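The Quince Year

My aunt entered her quince paste in the Lirness Show every October for as long as I was alive to notice, and she never once came home with first prize. The kettle would be on before she had her hat off, and she would tell us who had won (it was usually somebody from Koldale, where the soil was supposed to be better) and what the judge had said, and then she would cut up the losing slab and we would eat it with cheese until we felt ill. I don't think I have ever been happier than I was at that table, with sticky fingers and the dog leaning on my shins.

So when she rang me one winter evening and said she was not going to enter that year, I put down the potato peeler and sat on the back step in my socks.

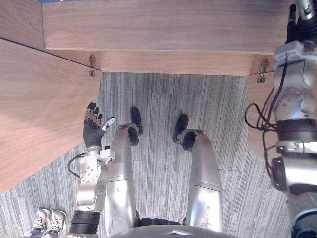
"Why on earth not?" I asked.

"My wrists won't do the stirring any more," she said, "and I'm not going to send in something I haven't stirred."

I told her that was a silly rule, and she told me it was her rule, and we left it there and talked for a good while about the neighbour's fence. But I lay awake over it. The next morning I rang work, told them I had leave owing, and drove down the coast road with a borrowed copper pot rolling about on the back seat like a bell.

Now, the trouble with offering to stir somebody else's quince paste is that you have to know how she makes it, and my aunt had always made it out of her head. She had taught the method to a preserving class in Cokent years before and had written it down properly for them, one time only, and she was nearly sure the class had kept it. She was not at all sure it had kept it anywhere sensible. "They were lovely people," she said, "but they'd file a thing under the weather it was written in."

We went over to Cokent together, 13 kilometres with the windows down because she felt the heater in her sinuses, and she talked the whole way. She told me about the year the judge fainted into the sponges, and about my uncle, who courted her for two summers with lemons from his mother's tree and was dreadfully hurt when she finally mentioned that she had a lemon tree of her own. I had heard both stories before. I would have driven to Perth and back to hear them again.

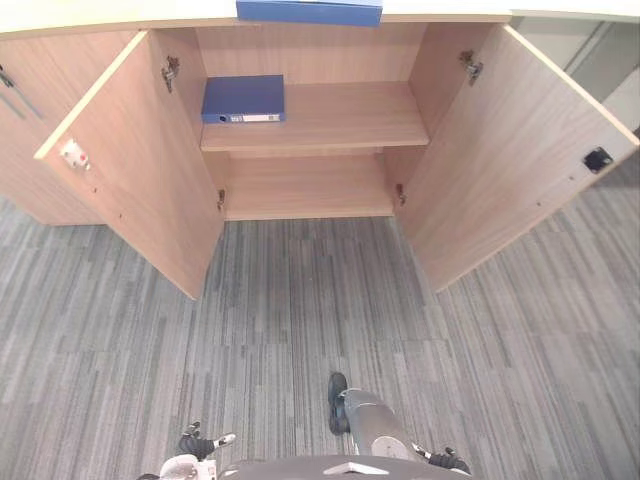
What the class had kept

There was the recipe for green tomato pickle, in three different hands, and a long quarrel about vinegar conducted entirely in the margins. There were raffle lists and a bus timetable, and a thank-you card from the hospital in Mohamedi for a donation of marmalade. My aunt read every single page. I had imagined we would be in and out in ten minutes, but she kept finding people she used to know, and each of them had to be explained to me, together with their gardens.

"She put cloves in everything," she said fondly, over a page of spiced pears. "You could smell her coming up the path."

And then she went quiet, and I looked over, and it was her own handwriting, only younger and rounder and leaning forward as if it was in a hurry to get somewhere. 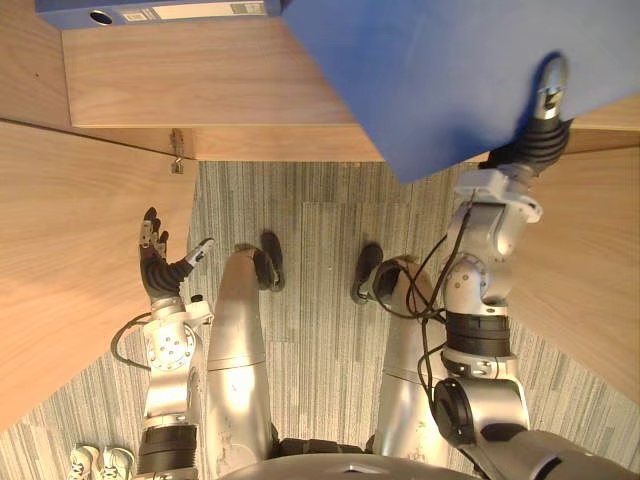
Quinces want patience, the page began, and if you have none you had better make plum jam. I laughed out loud at that, and she looked quite pleased with herself. She read the rest to me slowly while I copied it on the back of an envelope: wash off the down, keep the cores, 500 grams of sugar for every 500 of pulp, and stir until the spoon leaves a road behind it. I can still see the big blue binder up against the wooden shelf, and the grey striped carpet under us, and I remember thinking it was very ordinary company for a thing we had wanted so badly. She asked whether she might keep the page. Then she changed her mind and put it back, in case somebody else's niece came looking.

We cooked on the Thursday side of a storm, as my aunt used to say of any gloomy afternoon, with the rain coming in sideways and the kitchen windows running. She sat on the stool by the stove with a rug over her knees and gave orders. I stirred until my arm shook. The pulp went from straw to apricot to a deep, muddy rose, and it spat at me, and I wore oven mitts to the elbow and a pair of her old sunglasses. Every now and then she would reach over and put her hand on top of mine on the spoon, just lightly, and we would go around the pot together a few times before she let go. 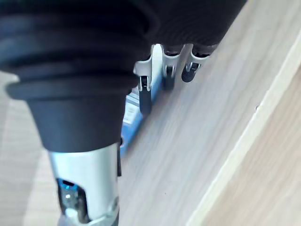

"When do we stop?" I asked her, when the light had nearly gone.

"When you can see the bottom of the pot and it takes its time covering over," she said.

I drew the spoon across. The copper showed, bright as a coin, and the paste stood back on either side and thought about it.

She did let me enter it in the end, with both our names on the card, on the grounds that her hand had been on the spoon. Entry 2119, on a white plate with a paper doily, between a very handsome slab from Koldale and one that had not set. We came second. The judge had written "good colour, slightly firm" and my aunt said firm was my doing, I had stirred it like a person rowing away from something, and she was so delighted that she told the woman at the tea urn, and the man on the gate, and a small boy who was only waiting for his pony.

We drove home with the plate on her lap. She had started on next year before we reached the bridge, and wanted to know if I could get down a few days earlier, and whether I still had that pot.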